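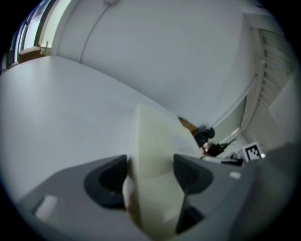 Pale cream, all angles.

So I've been reading the Calmont capsule wardrobe emails for a month now, and I have questions. The pitch is that you buy 26 pieces, get rid of everything else, and never stand in front of the closet in a bad mood again. I stand in front of my closet in a bad mood because it's early and I'm tired. I don't see how a beige trench fixes that.

Also, 26 pieces from Calmont comes to a bit over $800 if you wait for the sale, and the sale seems to be always on. I checked in October and it was "ending tonight." I checked last night and, well, same thing.

I did buy the wide leg pants, because I'm weak. They're fine. The waist gaps when I sit down and the pockets are sewn shut, and I'm scared to open them in case there's no pocket back there. My Karaki pair from four years ago cost less and I've worn them to two weddings.

Ilham Menon left a comment on my last post asking if I'd tried the Sotach linen shirts instead. I have! One shirt, size medium, and it came out of the first wash fitting like a small. She says hers was fine, so maybe I got a bad one — or maybe she hangs hers up to dry like a grown-up.

Anyway, no haul this month. I'm hemming the green skirt, the Wando boots are at the repair place getting new heels, and I'm unsubscribing from Calmont once I've seen whether the sale really ends this time. If any of you own all 26 pieces and still love them, tell me which ones you wear. I'm guessing it's the gray sweater.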